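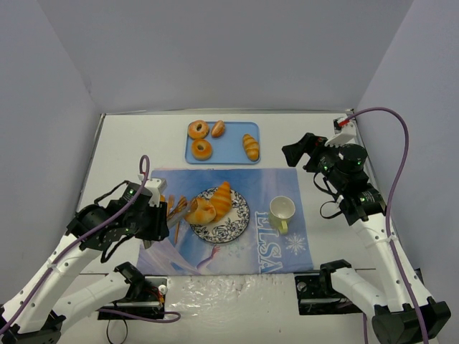

Magazine > Food > Bread & Baking

Four in the morning and the lights are on at Mimora. Have been since two. The street is wet, the bus hasn't started, and Dalia Grīnberga is already behind. She says so before she says hello.

"Butter's too warm. Come in, shut the door."

Small-town bakeries were supposed to be gone by now. Supermarket par-bake, frozen croissants by the pallet, doughnuts trucked in from two counties over. And plenty did go. Flestaven had five bakers on the main street when Vernon Turcotte was a boy. Then three. Then for a while none, just a gas station with a warming cabinet and a roll that tasted like the cabinet.

Turcotte is the landlord here. Also a customer, daily, one plain roll, no bag. He had the old shoe store sitting empty and wanted a phone shop in it. Got Grīnberga instead. She came with a secondhand deck oven and a payment plan written on the back of a flour invoice.

"I thought she'd last till December," he says. She opened on 1st November, worst time of the year to open anything. People were broke and it rained for weeks. She sold out most days anyway, mainly becuase she didn't bake much.

That's the trick, if there is one. Bake less. Run out. Grīnberga makes 900 pieces on a good Saturday-type morning and a third of that midweek, and when the shelf is bare she turns the sign over and goes home to sleep. Customers complained for a month. Then they started coming earlier.

Croissants are the headache. Three days start to finish: dough, rest, fold, rest, fold, cold overnight, shape, proof, oven. One hot afternoon ruins the lot. The margin is thin and butter went up again this fall. Her croissants lose money some weeks. She won't drop them. Doughnuts pay for everything, she says, with the look of a person who would rather they didn't. Quick dough, cheap glaze, gone by nine.
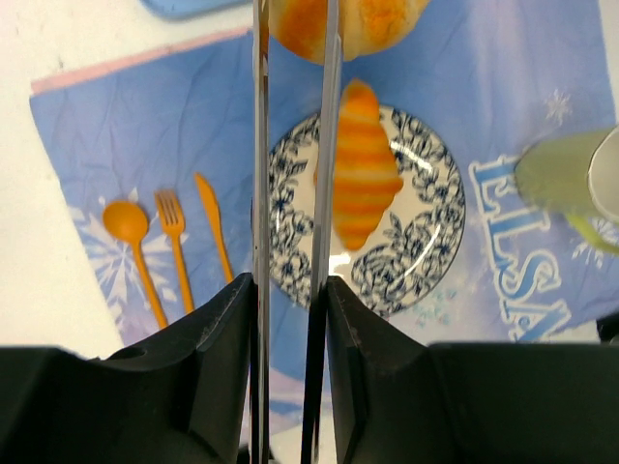
Do day-old pastries have to be thrown out? Most of them keep a second life: croissants get split, soaked in syrup and rebaked with almond cream, plain rolls go to crumbs, and only glazed doughnuts really have to be eaten the day they're made.

Across the river it's a different setup. Cillon is a co-op, 30 members, each in for 2,000 and each with an opinion on rye. Uldis Toom runs the ovens. Mitiku Araya does the books and the deliveries and, since the spring, the night shift when Toom's back is out.

Bigger place, more noise. They supply the school, two cafes, the hospital kitchen. Rolls mostly. Soft oval ones, slightly sweet, the kind that kids will eat with nothing on them. Toom finds them boring. Araya points at the ledger.

"Sourdough gets you in the newspaper," he says. "Rolls pay the electric."

The electric is the thing everyone in this trade talks about now. Used to be the flour. Toom has moved his whole bake back an hour and a half to catch the night rate, and he loads the oven in one long run, hot stuff first, sweet stuff on the falling heat. Old way of doing it, really. His grandfather baked like that with wood.

Staff is the other thing. Nobody under thirty wants the hours. Cillon tried a later start, bread out at ten, and lost the cafes in a week. Tried it again with only the afternoon loaves, and that one stuck. Emanuel Sandu came on for the afternoon shift, straight out of a bank job. Shapes a decent batard already. Burns his arms a lot.

The old wholesaler, Mets, still has the big accounts and the trucks. Neither bakery is going to touch that. Grīnberga buys her sugar from them and pays late. Toom won't buy from them at all, some business with a yeast order years back, he tells it long and I didn't get all of it down.

By seven the line at Mimora is out the door. Nurses coming off, a roofing crew, a man with a dog who wants what he had yesterday and cant remember what it was. Turcotte is fourth. Plain roll. He counts out coins, and Grīnberga, who is already thinking about tomorrow's butter, doesn't look at them, just sweeps the lot into the drawer and calls the next one up.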